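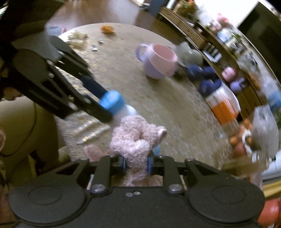

Viltetti Household Handling Group, Givatdale site

The Household Handling Group works on the automated tidying of rooms in which the objects are soft, small and mixed. The group is part of Viltetti and has been based at Givatdale since the site opened its second floor. Its results go to Plirska, the sorting and returns business, where toys and textiles come back from customers and are checked, grouped and packed by hand.

Work at Givatdale is done on ordinary floors and rugs. A soft toy on woven jute is a useful test: the fleece gives under the fingertips, the coils of the rug catch on them, and the correct closing force differs from that for a mug on the same rug. Operators carry out each pick with a hand-held gripper, and the recorded movements are used to set up the fixed stations at Plirska.

What changes for staff

The returns hall has 40 benches, of which 11 now have an arm fitted. At these benches the arm lifts single items to the checking tray. The person at the bench inspects seams, decides the grade and deals with anything the arm has refused. Bending and reaching into the bins have been reduced. Time spent at the screen has gone up, and breaks have been moved to suit.

During the October trial, 1777 items were presented to the arms and 1774 were placed without damage. The remaining three were plush items with long pile. Speed was lower than by hand on mixed bins and is still the main open problem.

Bench staff have the right to stop an arm at any time and do not need to give a reason in the log. Pay grades were not altered by the fitting of the arms. Training takes two shifts, one at Givatdale and one at the bench.

The group also maintains Oh, the in-house program that stores grip settings by fabric and shape. Bench staff can edit entries directly, and changes are reviewed weekly.

Page last revised December 2018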